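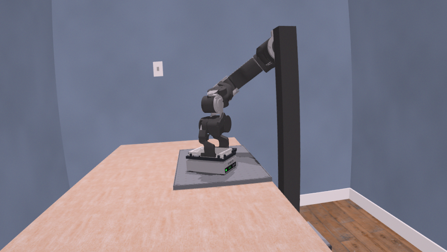

Software > Lab Automation > Motion & Handling

Grindulden Plate Handler, release 21

Motion planning and grasp control for microplates and other flat labware. Runs your arm, talks to your shaker, keeps the plate level on the way. Sold by Pastwood as a license, no hardware in the box.

What it does

Plans the whole move in one go - approach, grip, lift, carry, set down. You name the plate and the station, it finds the path. Checks arm, elbow, gripper and anything on the deck against each other before the first joint turns. Won't plan through a clamp. Will complain if you forgot to model the clamp.

Tool-down lock on by default. The gripper stays pointing at the table within the tilt you set, so no spilled wells. Turn it off for lids and empties, it's faster that way.

Simulator comes with it. Same planner, same controller code, same config file as the real cell. Draw up your bench, drop in the shaker, run it overnight against random plate offsets and read the report in the morning. Most sites find their bad reach angles there first.

Shaker handling

New in this release. Shakers are a pain becuase the platform doesn't always stop in the same spot, and posts and clamps leave not much room for fingers. So:

- waits for a stopped signal from the device before it goes in
- platform offset is a live value, update it from a camera or type it in
- finger clearance checked per post, all the way down
- grasp width and squeeze set per labware type
- retreat path planned before the grip, so you're never stuck holding a plate with no way out

47 labware types in the library. Add your own from a drawing, takes a few minutes. Skirt height matters most, measure it twice.

Wall, column or table mount, all fine. Column mount at the table edge gives the best reach over a shaker in our tests, but watch the elbow on far-side pickups. Use the reach map. 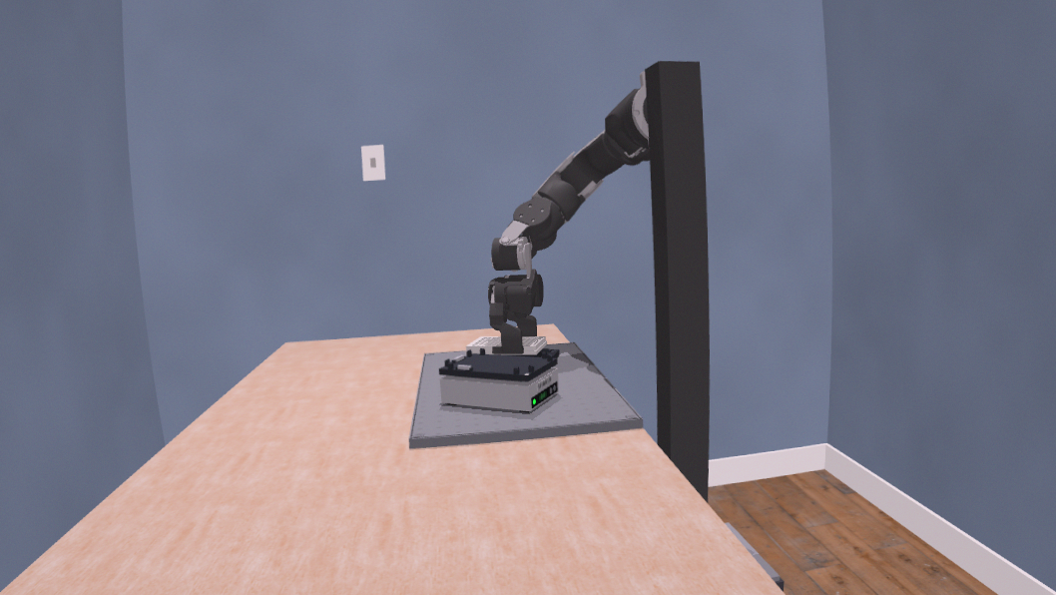 Kamonchanok Wannasri: We moved over from hand-taught points in May. Setup of the shaker station took an afternoon, most of it me getting the base plate height wrong. The clearance check caught a rear clamp I would have hit. Would like the error messages to say which finger though, at the moment it just says "finger".

Fair. Finger names are in the next patch, along with the joint numbers in the same message.

Needs

Linux PC, wired network to the arm controller, a two-finger gripper with position feedback. Force feedback helps, not required. Graphics card only if you want the simulator rendered, batch runs go fine without.

Scripting in Python. Old release 20 scripts load as they are, except anything using the wait_shake call - rename to wait_stopped. The converter does it for you but check the timeouts, it keeps the old ones and they were short.

Price

Single cell license 700 a year, updates and email support in. Simulator seats free with any cell license. Trial is the full thing with the arm output switched off, so you can plan and simulate all you like.

Not included: arm, gripper, shaker, site visit. Site visits are booked through the Kustadden office, ask for Assunta Barbieri, and send your deck layout along with teh request or it'll only bounce back.

Pastwood Lab Software | Contact sales | Support | Back to top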